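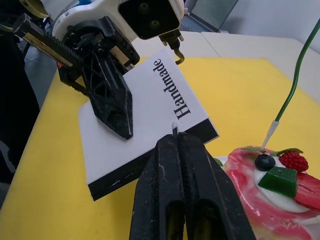 Craft Fair Open Day, Mustport

Sihan Tang and I took the early bus over from Vidley and were at the door a little before 10. Entry was free. They hand you a folded map with the tables numbered, but the numbers on the tables had been changed that morning, so we went around by eye.

Signs and lettering

The first room was for sign making. The board with "Handmade" on it is white with a thick black edge and plain black serif letters, and it reads well from a few steps back. It was on a yellow mat on a white tabletop. I prefer this kind of lettering to the script you see at most fairs, which is hard to make out once you are in a crowd.

Refilwe Moodley was running the sign session. She told us to keep a table sign to one word if we could and put prices on a separate card. Blank boards were on sale for 7 dollars. Sihan bought two. I still have some left from last year.

Paper and binding

Upstairs was quieter. Wenjie Song had a table of sewn notebooks, and let people try the stitching on scrap sheets. My thread snapped twice. The paper came from a mill near Istton and is heavier than what I use at home. A pack of 100 sheets would last me through winter, but it was too much to carry.

Food and getting there

Soup and rolls were served until 2. The line was slow and the lentil soup ran out before we got to the front, so we had tomato. Parking is behind the hall and fills up early. The bus stop is across the road, and the last bus to Vidley leaves at 5:40.

The next open day is in June. Tables can be reserved through Araceli Escobar at the front desk. Bring your own tablecloth.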